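Fruit Ripening and Storage
Handout 6, notes for the small kitchens course
Tutor: Kumaresan Mudaliar

Last time we dealt with root vegetables. These notes cover fruit that goes on ripening after it is picked, and how to buy and keep it.

Fruit falls into two groups. The first carries on ripening off the tree: bananas, mangoes, pears, peaches, avocados, tomatoes. The second stays much as it was when picked: grapes, cherries, strawberries, oranges, lemons. You can buy the first group hard and wait. The second group should be bought ready to eat.

Ripening in the first group is driven by ethylene, a gas the fruit gives off itself. Starch turns to sugar, the flesh softens and the green colour usually fades. A closed paper bag holds the gas in and speeds things up. A banana in the same bag speeds them up further. 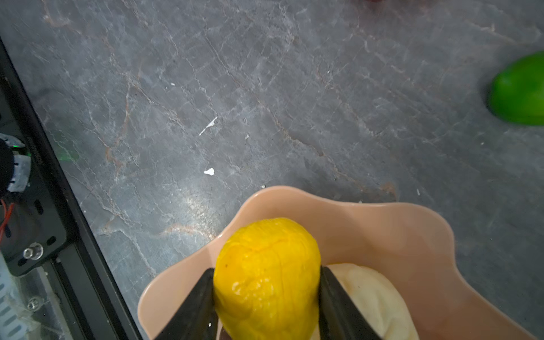 Cold slows all of this down. Pears can go into the fridge hard and be brought out when wanted. Bananas and mangoes come from warm places and are harmed by cold if they go in unripe - the skin marks, the flesh stays dull and the flavour never comes. Let them ripen at room temperature first, then chill them for a day or two if you must.

Colour is a poor guide with mangoes, as some kinds stay green when ripe. Press gently near the stalk and smell it.

Wash fruit just before use. Water left on the skin encourages mould, and one mouldy peach will soon spoil its neighbours.

For the practical, each pair needs:
700 g ripe fruit, weighed after peeling and stoning
200 g sugar
juice of one lemon
6 small jars with lids

Ihor Dovhaniuk will run the practical in July. Bring an apron and a notebook in which to record the weight of your fruit before and after peeling.

Reading before then: your notes from Handout 4 on sugar and setting.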